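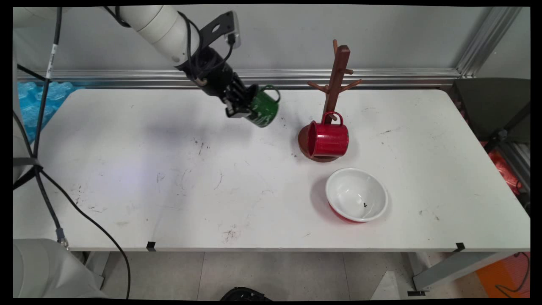 Mug tree with the red mug on it, green mug, and the red and white bowl at the white table. Job 1363.

4/20/21

Started on the breakfast corner set for Skilivside today, and I want to get this down while it is fresh, as the notes from the March session were so thin that Ketsara and I spent a good part of the morning arguing over what we had meant by "peg ok, other peg less ok." I still don't know which peg that was. So from now on we name them the same way every time, looking at the tree as it stands in the picture: top left, left, right, and low right. Please write it that way in your own entries too, even if it feels fussy.

The tree is the dark brown one, square post on the round base, four short pegs. I have always liked this one. It is a plain thing and it doesn't take up much room, and the dark wood looks very nice next to the red and the green. My one complaint is the shortness of the pegs. A big handle goes over them without any trouble, but there isn't much left to hold it if someone bumps the table, and in a real kitchen someone always bumps the table. My grandmother had a tree with long upturned pegs like a coat stand and you could have carried it up a flight of stairs loaded.

What I wanted to know today was how the mugs sit once they are on, and whether a person standing at the counter can reach for one without catching a sleeve on the other. The red mug by its handle lies over on its side, mouth to the left, and partly covers the round base. That is a lot lower and a lot more sideways than the drawing in the Stolto folder has it. The drawing shows every mug hanging very neatly at the same slant, which I suppose is what you draw when you haven't got a mug in front of you. I don't mind the sideways look myself. You see the white of the inside, and it makes the red look brighter. But it does mean a mug hung like that wants the space to the left of the tree kept free, and that needs to go in the layout notes for the counter. I have penciled it on the plan. Adebayo, could you ink it in when you have the good pen out?

The green one has the same sort of white rim, and the two look well together. I had worried the green would be too strong next to the red (Ifeanyi said it would look like Christmas, and kept saying it), but with the dark wood between them it calms down. Ifeanyi came back after lunch and allowed that it was all right. I am writing that here so it is on record.

Then the bowl. It stands at the front right, a little forward of the tree, and I think that is close to where it should stay. I tried to picture it on the left where Tamunoemi had it on her sketch, and it would be right under the mouth of the red mug, with nowhere to put a hand. On the right you can reach past it. It is red outside and glossy white inside, so it belongs with the mugs even though it was never bought with them. Ketsara thinks the reds are a match. I think they are cousins. We should look at them by the window before anyone promises Skilivside a matching set, and I would like that to be a gray day if we get one, as everything in this room looks the same color when the sun comes in.

Small thing about the bowl: there is a tiny dark speck inside, near the bottom and a bit to the right. I noticed it in the picture when I was pasting it up and didn't go back to look. It could be a crumb of something or it could be in the surface. Whoever is in first tomorrow, wipe it with a damp cloth and write down which. If it doesn't come off, put the bowl aside and use the spare from the Huritz box, and mark the bottom with a bit of tape so the two don't get mixed up again.

The table. I know, I know. It has scuffs and smudges and little specks all over, with a bad patch near the front in the middle and those faint streaks further in. I went at the white top last month with dish soap and a great deal of patience and it made me feel better, but it didn't do much for the table. Adebayo wants to try baking soda paste on a corner first. Fine by me, but a back corner please, and not the scratchy side of the sponge. If that fails I would sooner put down a sheet of white paper for the Skilivside pictures than spend another afternoon scrubbing. The marks don't matter for our own notes. They do matter if the client is meant to be looking at two mugs and a bowl and is looking at the front edge of our table.

Also, the black clips stay on the front edge. One is left of the middle and the other is at the right corner, and I keep finding them in the drawer with the tape measures. If you need clips, there is a bag of them on the shelf over the sink.

On money, since Uchenna asked: the budget line for tableware stands at 200 and we haven't touched it. I would rather not buy another tree until we have decided about peg length. Bošković can turn us a set of longer pegs in a matching dark brown, and he was very kind on the phone, but he wants the peg diameter, and I gave him a number from memory and then lay awake over it. Needs measuring properly, with the calipers and not with the wooden ruler.

To do, in no special order:

Measure the pegs, all of them, and call Bošković back.
Speck in the bowl, see above.
Try the red mug on each of the other pegs and note which way the mouth points each time. Then the same with the green.
Both reds by the window. Ketsara and me together, so that there is no argument later.
Baking soda, back corner only.
Ask Skilivside whether they want the handle of every mug turned the same way. The letter says "tidy," and I don't know what they mean by tidy.

Tamunoemi has asked whether a saucer or a spoon rest should go in the set too. I'm tempted. There is room at the left front of the plan, but that is exactly the space I have just said to keep free for reaching -- so perhaps behind the tree, or perhaps not at all. Leaving it open until she is back and we can move things about together with a cup of tea in hand, in some other mugs.

Added before going home: found the Stolto folder was missing its second page, the one with the counter height on it. Ifeanyi had it in his coat. It is back in the folder now.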